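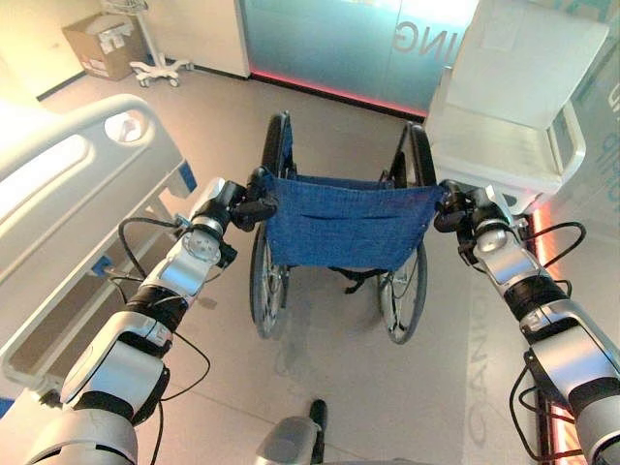
April 16, 2020

The Clolton pool has been shut since last month, so my swim log is now a dryland log. I closed the January block at 167 lengths per session, and I would like to keep some of that.

The current plan is stretch cords, nine sets, three days a week. The cords are anchored to a door hinge at hip height. I pull at 40 strokes a minute with a metronome app. Elbows stay high, and the set stops when they drop.

Cords do not train the kick or the turn. They also load the end of the stroke too much, where water would not.

The Rirken 1000 m freestyle is still on the calendar for the fall. I have not paid the entry fee yet.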